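The Table Comes Back

6 min read

Rizwan Seneviratne bought his dining table in 2 parts from a man who was leaving town. Top in one van, legs in another. He still has the receipt somewhere. He ate off it for years with the wrong screws in, and it rocked, and you got used to holding your glass.

Then the old finish went cloudy and he did what a lot of people are doing this year. Looked up the price of a new one. Closed the laptop. Bought sandpaper.

Home refinishing is having a moment, if the workshop at Cordeiro is anything to go by. The evening class there used to run half empty. The September one filled before the posters went up. Mostly beginners. Mostly tables, a few headboards, one piano stool that has been there so long it has its own shelf.

"People come in with a thing they hate and they want me to say it's worth saving," says Cauã Lopes, who teaches the class. "Sometimes it isn't. I tell them. They save it anyway."

Lopes learned in his uncle's shop, stripping doors. Hated it. Went off and sold phones, came back. He talks fast and works slow, and he has opinions about stain, mainly that you shouldn't use any. Pale wood should stay pale. Dark wood got dark by itself, leave it be. He'll teach staining if you ask but he sighs first.

Sanding is the boring part and everyone rushes it. Seneviratne did. He went from coarse to fine with nothing in between, and the scratches sat there quite happily until the first coat of oil went on and lit them all up. So back to the start. That cost him a weekend and most of a friendship with the downstairs neighbor.

Second time around he did it in 3 grits, with the grain, wiping down between each one. Window open. Radio on. He says he stopped thinking about work somewhere in the middle grit, which he hadnt managed on vacation.

What gets people is the grain. Under an old brown varnish every table looks more or less the same, and then the varnish is off and you've got lines running all over the place, long curves, a swirl where you didn't expect one. Lopes makes the class stop at that point and walk around the piece. Look at it low, against the light. Any dull patch shows up that way, and any glue.
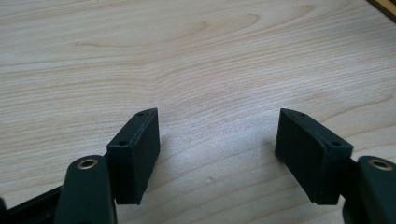 Oil, wax or varnish

Ask three refinishers, get a fight. Oil is the easy one. Wipe it on, wait, wipe off what's left, do it again tomorrow. It won't stop a hot pan from leaving a ring, but a ring in oil can be sanded out in one spot and nobody will ever find it. Varnish is tougher, and when it does fail you're back to stripping the whole top. Wax feels lovely and does very little on its own. Fine for a shelf.

Lopes uses an oil from Vetska, a small maker, and buys it by the can with his own money so he feels free to complain about it. Smells like a boat, he says. Dries slow in damp weather. Seneviratne went with Nikidard, a harder blend, mostly becuase the store was open.

Rags are the serious bit. Oily rags can heat up by themselves and catch fire, so don't ball them up and don't leave them in the trash. Lay them flat outside to dry, one layer, or soak them in water and seal them in a metal can. Lopes says this at the start of class and again at the end. He says it to people on the stairs.

And the money? A shop near Cordeiro quoted Seneviratne 2,000 to do the top, pickup included. Fair price, Lopes says, it's a lot of hours. Doing it yourself costs you paper, oil, a borrowed sander and your evenings. Also your elbows. He reckons his own table still isn't worth anything and he'd not sell it.

The screws have been changed, by the way. It still rocks a little. The floor, probably.

The next open bench day at Cordeiro is Sat 10 June. Bring the piece or just a drawer from it, and old shoes.

Contact us | © Dotia Magazine, all rights reserved | Back to top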